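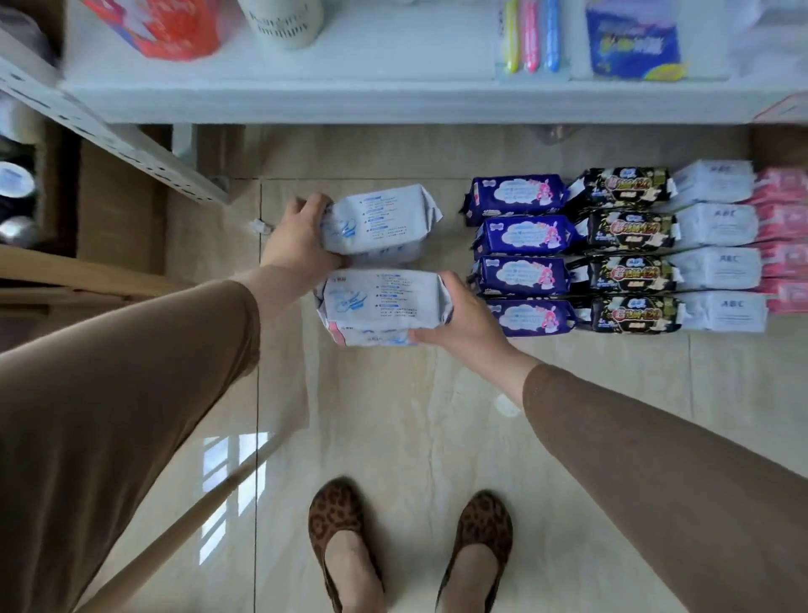

Vultholm Shelf-Sorting Set – data card, revision 2

Status: usable with restrictions. Read the fault notice before training on it.

Contents

First-person recordings of people sorting and laying out packaged goods by hand in small shops. Goods include sanitary pads, toothbrushes and boxed items. Packs are picked up, turned, and set down in columns by design, on shelves or on the floor. The set holds 191 episodes from the Hendcombe and Flillport sites. Each episode has head-view video, estimated hand poses for both hands, and grasp labels (left, right, both, none).

The set was built to train the Szekeres two-arm sorting cell.

Fault notice: left and right grasp labels swapped

In April the Szekeres cell closed its right gripper on a pack already held by the left. The left arm then started its place motion with both grippers closed. The wrist force limit tripped and the cell stopped. The pack tore, and one finger pad on the right gripper had to be replaced. No one was inside the guard.

Levente Fodor traced the fault to the labels. In 14 episodes the left and right tracks change places partway through and stay that way until the end. All 14 contain a stretch where one hand holds a pack directly above the other. The hand tracker assigned sides by position across the image and ignored the forearm. With the hands stacked, that position says very little about which hand is which. Long loose sleeves made it worse, as the tracker often lost the wrist.

The review step did not catch it. The check compared the number of grasps per episode, and a swap leaves that number unchanged.

What changed in revision 2

– Side is now assigned from the elbow-to-wrist direction where the forearm is visible, and carried forward where it is not.
– The 14 episodes were relabeled by hand by Lajos Takács.
– A new field, side_conf, gives a value from 0 to 100 for each time step. Values under 86 should be masked.
– The cell controller now refuses a close command if the other gripper reports a held object within its reach zone. This is a controller change and is not part of the data.

Known issues, still open

– Glossy floor tile reflects windows and lights. Depth estimates over bright patches are unreliable.
– Packs of the same design laid side by side are sometimes merged into one object mask.
– Printed text on packs is not transcribed.

Restrictions

Do not use revision 1 for any policy that drives two arms. Models trained on it should be retrained, since fine-tuning on the corrected episodes alone did not remove the double grasp in our tests. Single-arm use of revision 1 has not been checked.

Report label errors with the episode number and time step to Levente Fodor.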